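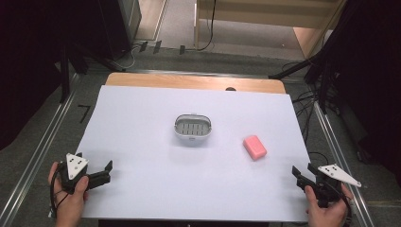 How to keep a bar of soap from going mushy

Posted Jun 3, 2022 by Margaux Roussel

A bar of soap lasts much longer if it can dry out between uses. Most of the waste happens while the bar is sitting in its own puddle. A draining dish and a few small habits will fix it.

What you need

A soap dish with a slotted insert that lifts out
A bar of soap
An old toothbrush
White vinegar
400 mL of warm water

Setting up the dish

1. Put the dish where the tap and the shower spray won't reach it. On a basin, the back corner is usually best. In the shower, use the shelf farthest from the shower head.

2. Check that the insert sits flat. If it rocks, take it out and look for old soap stuck underneath.

3. Shake the water off the bar before you put it down. Lay it lengthwise across the slots, and turn it over each time you use it.

4. Keep flannels and sponges off the dish. They hold water against the soap.

A large new bar can be cut in half with a kitchen knife. Leave the spare half unwrapped in the linen cupboard, where it will harden a bit before you need it.

Cleaning the dish

Do this every two weeks, or weekly if the whole family uses the one basin.

1. Lift out the insert and tip any liquid down the drain.

2. Scrape off the thick soap with your fingers. It can go in a jar for handwashing clothes.

3. Add a good splash of vinegar to the warm water and soak both pieces for 5 minutes.

4. Scrub the slots with the toothbrush, working from the underside first. Rinse and dry with a towel.

Hard water leaves a grey film that may need a second soak. Ours at Ondley is very hard and I do it twice most times.

Using up the end of the bar

When the bar gets thin, wet it and the new one, press them together and leave them overnight. Colours don't need to match. Apolline Gaillard wrote in to say she grates hers into the mop bucket, which works well on tiles.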